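Getting Around Virnier: Your Questions, Answered

Raelene Hinds has been answering these at the ferry dock in Grustex for years, usually while holding somebody else's suitcase. We finally wrote them down.

Do I need a car on the island?

Depends on how you feel about hills. If you plan to stay in Grustex, eat fish and look at boats, no. If you want the west side beaches or the old lighthouse at Jurkitz, a car makes life easier, and a bus makes it longer but cheaper. Plenty of people split the difference and rent for two days in the middle of their stay.

How do I get there in the first place?

By ferry from the mainland. The boat runs all year, with extra crossings in July and on into the end of summer. There is no airport. There is a flat field that appears on some maps with a small airplane symbol next to it, and the sheep who live there would like you to disregard it.

Can I bring my own car on the ferry?

Yes, if you book a vehicle space. Foot passengers can usually walk on without a reservation, but the car deck is small and fills up early in the season. Have your ticket out before you reach the ramp. The crew will wave you into a space that looks too narrow for your car. Fold in your mirrors and trust them.

What about RVs and trailers?

Small camper vans are fine. Anything longer should stay on the mainland. The road through Tapsell was laid out for donkeys, and there is a corner by the church where large vehicles go to think about their choices.

Where do I pick up a rental car?

At the rental office beside the ferry dock. Walk off the boat, turn left, keep going until you smell coffee, and go in the door after that. Bring your license, the credit card you booked with, and the booking number. A photo of your license on your phone won't do, however nice the photo is.

My ferry gets in late. Will the office be open?

The office stays open until 22:00 if you have a booking, and locks up promptly after that. If you're on the last boat, tell them when you book so they can leave the keys with the harbor desk. Please do this before you travel. Calling from the middle of the crossing rarely works, as the phone signal gives up shortly after the mainland does.

Is there a wait at the counter?

When a full boat comes in, yes. One person from your party can do the paperwork while the rest guard the luggage outside. Additional drivers do need to come in and sign, so don't send them off for ice cream yet.
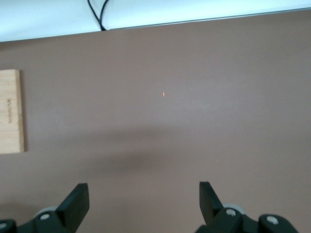 Automatic or manual?

Mostly manual. The few automatics are spoken for early, and they cost more. If you haven't driven a stick since high school, the climb out of Grustex harbor is a poor place to get reacquainted, particularly with a delivery truck behind you.

Where can I get gas?

There are 2 gas stations on the island, one in Grustex and one in Tapsell. The Tapsell station closes for lunch, and lunch there is taken seriously. There is no gas at all on the west side. Fill up before you head over, even if the gauge looks cheerful.

How is the bus?

Slow, friendly and surprisingly punctual in the morning. By late afternoon the timetable is more of a mood. The number 10 goes from the ferry dock to Jurkitz by way of Tapsell, and it's the only route most visitors will need. Pay the driver in cash, with small bills or coins. Stand up and wave when you see it coming – sitting on the bench looking hopeful is not a recognized signal.

Does the bus take bikes, surfboards or dogs?

Folding bikes, yes. Full-size bikes, only if the driver has room in the luggage bay. Surfboards, no. Small dogs ride on your lap, and larger ones ride at the driver's discretion. A well-behaved dog generally does better in this negotiation than its owner.

Are there taxis?

A handful. They meet the daytime boats, but don't count on finding one at night. If you need a ride to an early ferry, ask your hotel to arrange it the evening before.

Can I cycle around the island?

You can, and people do, and you'll see them lying on the grass at the top of the Jurkitz road. The east coast is gentle enough for most riders. For the rest, rent an electric bike and take the charger with you.

Where do I park in Grustex?

Use the lot behind the market, a short walk from the water. Parking along the harbor wall is for permit holders only, and the signs saying so are partly hidden by a fig tree. The tickets are perfectly easy to see.

What happens if I miss the last ferry back?

You spend another night on Virnier. Go to the harbor desk first and have your ticket moved to the next sailing, then start calling hotels. If you have a rental car, call that office too, so they don't charge you for a late return. Dinner at the harbor is served until fairly late.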